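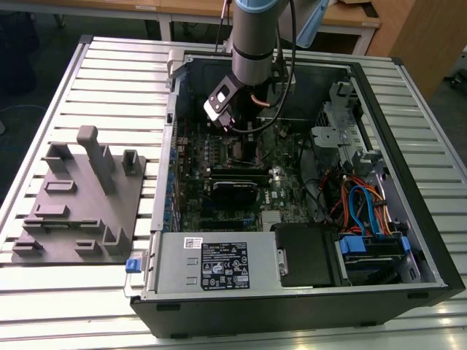
Picking a fantasy soccer squad takes an evening if you let it, so set a limit of three hours and start with the defense. Most people start with strikers, spend the lot, and end up with a back line from Farnar's reserves. Treat the squad like a computer tower on its side with the panel off: have a good look at the insides before you start adding anything expensive.

Step 1. Sort the player list by minutes played. Anyone under 180 goes, however nice his hair.

Step 2. Take two defenders from one mean team. Erkow will do. You will be bored and you will get points.

Step 3. Check the fixtures. A Gastetti forward looks like a bargain until you notice he's away at Xolalpa next.

Step 4. Name a captain and leave him alone. I switched mine at the last minute all last season and finished 291st in my league.

Save the team before the deadline. The button is at the bottom of the page, under the ads.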